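Courses > Introduction to Bookkeeping > Handouts > Unit 2

Print this page | E-mail this page

Unit 2: Depreciation, or How Things Get Cheaper While You Own Them

Instructor: Fidel Yáñez

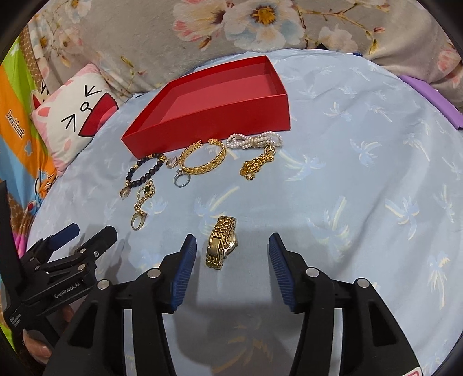 Last session we ended on the question of why a business that paid cash for a delivery van in January can't simply call the whole amount an expense and go to lunch. The short answer is that the van will still be there next year, leaking a little, and the books should say so. These notes are the long answer.

What depreciation is

Depreciation spreads the cost of a long-lived asset over the years it is used. Please read that sentence again before the quiz. Every term I get papers telling me it is "the money you save up to buy a new one." No money moves. There is no jar. You are moving cost from the balance sheet to the income statement a slice at a time.

It is also a poor guide to what you could sell the thing for. Book value is cost minus the depreciation recorded so far. Market value is what a stranger will hand over in a parking lot. The two figures may go years without meeting.

Words you need

Cost: the purchase price plus whatever it took to get the asset in place and working. Freight counts. Installation counts. The sandwich you bought the installer does not, however good the sandwich.

Useful life: how long the business expects to use the asset. This is an estimate made by a person, usually late in the afternoon.

Salvage value: what you expect to get for it at the end. Also an estimate, usually an optimistic one.

Depreciable base: cost minus salvage value. Students who skip this step in straight-line problems lose points, and then they come to see me, and we both have to sit there.

Straight-line method

Take the depreciable base and divide by useful life. You get the same charge every year.

Worked problem. Flisetus Catering buys a display refrigerator for $1,325, delivered and installed. The owner expects to use it for two years and then sell it for $425.

Cost: $1,325
Less salvage value: $425
Depreciable base: $900
Annual depreciation: $450

The entry at the end of each year:

Debit Depreciation Expense, $450
Credit Accumulated Depreciation, $450

Notice that we do not credit the refrigerator account. The original cost stays where it is, and accumulated depreciation sits underneath it like a disapproving relative. Book value after the first year is $875. After the second it is $425, and there we stop, whether or not the refrigerator does.

Double-declining balance

Some assets lose most of their usefulness early. For these we take twice the straight-line rate and apply it to book value, ignoring salvage value until the end, when we suddenly remember it and refuse to go below it.

Try this on the Flisetus refrigerator and something silly happens. The straight-line rate over two years is 50 percent, so the doubled rate is 100 percent, and the whole cost wants to vanish in year one. The salvage floor catches it at $425, so you record $900 the first year and nothing the second. Correct under the method, and a good reason to save it for assets with longer lives.

What does not depreciate

Land. It isn't used up, at least on any schedule we care about. The building on top does depreciate, so when Zillcombe Storage buys a lot and a warehouse for one price, somebody has to split that price in two. That split is where the arguments are.

Goods held for sale. A shelf in a shop is equipment. The things on the shelf are inventory, and inventory gets its own unit and its own headaches.

Your own belongings. The owner's sofa at home is not a business asset, even if she does her thinking on it.

For next time

Read the Bendia Tile case and work both methods for the kiln. Show the depreciable base where the method uses one. Bring the fixed asset list from the Zúñiga packet as well, with a useful life penciled in beside each item and one line saying why you picked it. "It felt right" has been tried.

Print this page | E-mail this page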